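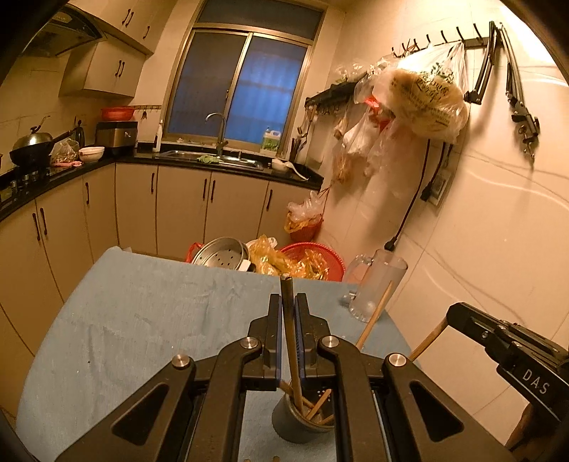
*A dark chopstick between the fingers of a hand-held gripper, over a holder of light wooden ones. The Risteo club practices for its table-setting round.*

**Student club teaches with chopsticks before it builds its robot**

December 6, 2020

The student robotics club Risteo has started the second part of its kitchen project, and for the moment the most important tool is a chopstick. Members are using hand-held grippers to pick chopsticks out of a holder and put them down on a table. The recordings will be used to train the robot arm that the club wants to enter in the Lorkier student competition next June.

The club has 12 members, most of them in their first or second year of study. They meet in a home kitchen, which the club chose over the workshop at the school. Setsuko Matsuda leads the project this year and she was in favor of the change from the beginning.

"In the workshop we had a white table and one object on it, and our program learned very well to work with a white table and one object," Matsuda told us. "The competition is held in a kitchen which we have not seen before. So we wanted to practice in a place where people cook."

In the Lorkier competition, each team must set a table for two persons. The robot takes the chopsticks from a holder one by one, lays them in pairs beside the bowls, and then pours water from a pitcher. A team has 20 minutes for the whole task, and every chopstick that falls to the floor costs points. Last year Risteo took part with a simple arm and a suction cup. It finished the bowls but did not get any points for the chopsticks.

Asuka Yokoyama, who is responsible for the recordings, explained that a chopstick is a difficult object for a machine. It is thin, it turns between the fingers, and in a full holder it lies against many others. When one is pulled too quickly, its neighbors come up together with it. The members learned to grip near the upper end, to lift slowly, and to wait a short moment before moving to the side.

"My first evening I was very bad at it," said Yokoyama. "With my own hand I never think about chopsticks. With the gripper I had to think about each one, and my wrist was tired after half an hour."

So far the club has kept 73 recordings. More were made, but the members look through all of them together and remove those where the movement was too hasty or where a chopstick slipped. Yokoyama would like to have about three times as many before the end of the winter. New members begin with single chopsticks, and after some practice they work with two grippers, one in each hand, which is needed for the pitcher.

There is also a discussion in the club about colors. Some members want to use only light chopsticks in order to make the first training easier. Matsuda prefers to mix dark and light ones from the start, as the rules of the competition do not say which kind will be on the table. The question will be decided at the next meeting.

The arm itself is being prepared by a smaller group at the school. Its base is finished, but the joint of the wrist must be made again after a test in which it could not hold the weight of a full pitcher. The group hopes to mount the fingers in the new year, and then the program will be tried for the first time with a real holder.

The costs of the project are paid partly by Tsuchiya, a local tool shop, which has supported the club for several years. The rest comes from membership fees and from the repair evening, where the members fix small household machines for the neighborhood.

Students who would like to join do not need experience with programming. Practice evenings are open to visitors, and Matsuda asks them to write to the club in advance, as the kitchen is not large.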